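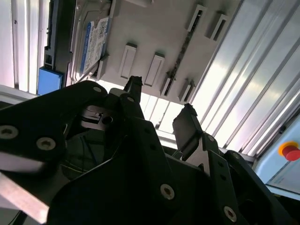

Razia Rind

Cleklow Electronics Take-Back: Progress Report to the Carnmont Fund

Period covered: start of grant to end of April

Status

Collection is running in both service areas, Cleklow and Nikent. Spending is under budget on transport and over budget on storage. The household survey is late and is the only item rated amber.

Collection

Households can drop off computers, monitors, printers and small appliances at the depot on weekdays until 6:30 p.m. Rural addresses are served by a van on a fixed route. We took in 371 desktop computers in the period, along with a larger volume of mixed small appliances that is recorded by weight and reported in Annex A.

The van route was redrawn in February. The original version ran out to the far end of Nikent and back on the same road, which left the driver short of time at the last stops. The new version is a loop. Missed pickups have dropped, although two addresses on the north side still report waiting past their slot, and Joonas Pitkänen is reviewing the order of stops with the driver.

Televisions remain a problem. They are outside the scope of the grant, but residents bring them anyway and the depot has no practical way to refuse them at the gate. They are stored separately and go out under the town's existing contract with Du Plessis. The cost is not charged to this grant.

Storage

The second container was rented three months earlier than planned. Intake in January was well above forecast, and material was being held under tarps in the yard, where it could not be insured. The rent is the whole of the overspend on this line. We propose to cover it from the transport underspend and request the fund's approval for the transfer.

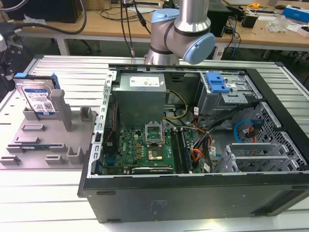 If the transfer is approved, no additional money will be needed for storage in this grant year. If it is declined, the container will be returned at the end of June and drop-off hours will be cut to match the space available.

Records and data handling

Every computer receives an intake number at drop-off, and the donor signs a one-page release. The release was rewritten after donors asked what would happen to files left on their machines. It now states that storage media are tracked separately from the rest of the computer and that a certificate is available on request. Of the donors who were offered a certificate, 84 asked for one.

Nidia Giraldo audited the intake log in March. She found 20 entries with a missing signature, almost all of them from van pickups where the resident was not at home. Drivers now leave the item and a notice if no adult is present to sign. A Spanish version of the release is in use and a third language is under discussion.
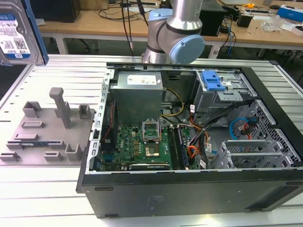
Household survey

The survey was due to go out with the water bills in March. The billing office changed its envelope format and our insert no longer fit. Jhosep Taipe has shortened the form to a single side, and it is booked for the next mailing. Results will reach the fund one quarter later than agreed. The questions on distance to the depot and on items kept at home are unchanged, so the answers can still be compared with the baseline.

Staffing

Deividas Lill joined as depot supervisor in February, filling the post left open at the start of the grant. Forklift certification for the depot staff is complete. Holiday cover for the van driver has not been arranged.

Next period

Complete the survey mailing and data entry.
Settle the stop order on the north side of Nikent.
Arrange cover for the van driver before the summer leave period.
Submit the transport and storage figures in the revised budget format.

Decision requested

Approval of the transfer from transport to storage described above. The revised budget table is in Annex B.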